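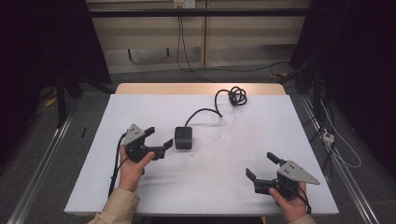 Setting Up and Putting Away a Cube Power Strip on a Worktable

Facilities Guidance, Pratilwood Study Center
Revised 25 January 2025

Cube power strips are issued for use on worktables in the shared rooms at Pratilwood. This page explains how to place the cube, how to lay its cable, and how to return both to storage. It applies to all users of the Carnegie Room and the Lelladach Room. Users of the workshop should refer to the separate workshop instructions.

Before you begin

Collect one cube from the supply cabinet in Room 342. Sign the equipment sheet and enter the number printed on the storage bag. Do not take a cube that has no bag.

Examine the full length of the cable before plugging it in. Run it slowly through the fingers and look for cuts, flattened sections, or places where the outer covering has pulled away from the plug. Look into each socket for dust or broken pins. A cube with any of these faults must be returned to the cabinet with a red tag and must not be used, even for a short session.

Clear the part of the table where the cube will stand. Wipe the surface with a dry cloth. Marks that do not come off may be left for the cleaning staff. Spray cleaner must not be used on a table once a cube has been placed on it.

Placing the cube

Set the cube flat on its base, well in from the edges of the table. It should not stand on paper, on a cable, or on top of another device. Turn it so that the sockets you intend to use face the people who will use them and the cable leaves on the side nearest the wall outlet or floor outlet.

Leave a clear space on every socket side, at least as wide as a hand. Large plugs and square adapters need this room, and a plug forced in at an angle may damage the contacts.

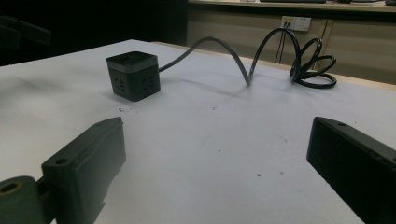 Plug in the heaviest item first. Place bulky adapters on separate faces of the cube where possible, so that they do not block the neighboring sockets. If the cube has a switch, keep it in the off position until all plugs are fully seated.

The load limit is printed on the underside of each cube. Add together the ratings of the items to be connected and confirm that the total is below this limit. Heaters, kettles, and laminating machines are not permitted on any worktable cube. One cube must never be plugged into another.

Laying the cable

Guide the cable across the table in a gentle curve toward the outlet. Avoid sharp bends where the cable enters the cube. Spare length should be gathered in a loose coil near the far edge of the table, away from the working area. Do not wind spare cable around the cube or around a table leg while the power is on. A tightly wound cable can overheat.

Where the cable must cross the floor, use a cable cover from Room 342. Covers are kept on the lower shelf in two lengths. The longer cover is intended for the Lelladach Room, where the outlets are farther from the tables. Tape alone is not accepted as a floor covering in either room.

Check the arrangement again after everyone is seated. Chairs are often moved during the first few minutes, and a chair leg resting on a cable is the most common fault found during room inspections.
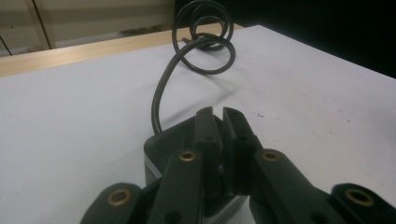

Putting the cube away

1. Switch off each connected item.

2. Switch off the cube, if it has a switch, and unplug it at the wall. Hold the plug itself and not the cable.

3. Remove the remaining plugs from the cube one at a time. Steady the cube with the other hand so that it does not slide or tip.

Allow the cube to cool if it feels warm. Wipe the top and sides with a dry cloth. Begin coiling at the cube end and work toward the plug, making loops of even size and letting the cable follow its natural turn. Secure the coil with the fabric tie supplied. Rubber bands should not be used.

Return the cube and cable to the bag, cube first, and check that the number on the bag matches your entry on the equipment sheet. Sign the sheet again and place the bag on the upper shelf of the cabinet.

Bookings and faults

Additional cubes for a large meeting may be reserved through the Prallis booking page under item code 2001. Faults should be reported to extension 405 before the end of the session. Replacement bags and fabric ties are available at the same extension.

The next inspection of all table equipment will take place in April. Cubes held in offices must be returned to Room 342 before that inspection begins.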